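The Bathroom Bag: packing the small stuff
Speaker notes, Verness library talk, 22 Jun 2019

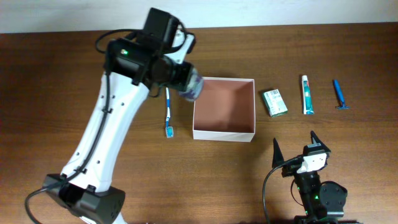

Okay, morning everyone, thanks for giving up a Saturday. (Wait for the back row to sit down.) I'm going to talk for a bit about toiletries, then we'll pack some, and then there's tea.

Start with the Aquino story. I went up there for four nights in January with a bag that weighed more than my shoes, and I'd still left my toothbrush on the edge of the sink at home. Had a full bottle of conditioner, mind you. Ask who's done the same — hands up, let them have a laugh.

So what I do now is lay it all out before any of it goes in. Flat on the table, side by side, with a bit of room between things. Toothbrush, toothpaste, razor, whatever comes in its own little packet. And I have an open box sitting right there next to them. A plain white cardboard one does me fine, no lid, nice low sides so I can see the bottom.

Why a box and not the bag? Bags flop. You drop the toothpaste in and it slides under everything and you start doubting yourself. I fill the box first, have a good look, and tip it into the bag at the end. Roswitha Wunderlich takes her box along and leaves it on the hotel bathroom shelf the whole trip, and I've pinched that idea for longer stays.

Order of packing. Flat things down first, so your toothpaste and any small cartons. Toothbrush along the side. If it's got no cover, put one on, or a clean sandwich bag will do. Razor last, with its guard on please! (Show them my thumb.)

Small cartons: do you need the carton? I used to strip everything out to save room, then couldn't remember how much of a cream I was meant to use. If the instructions are printed on the box, I keep the box. Jin-sol Na asked last time about cutting the panel off and taping it to the tube, and yes, that works, just mind you don't lose the expiry date.

Now the 10 minute bit. Everyone gets a box and works in groups of 2. One lays out, the other packs, then swap. Geum-ok has the spare boxes by the door.

If there's time, questions. Somebody will ask about liquids on planes — tell them to check with the airline. Cups back to the kitchen before we go, and Ott needs the tables folded by noon.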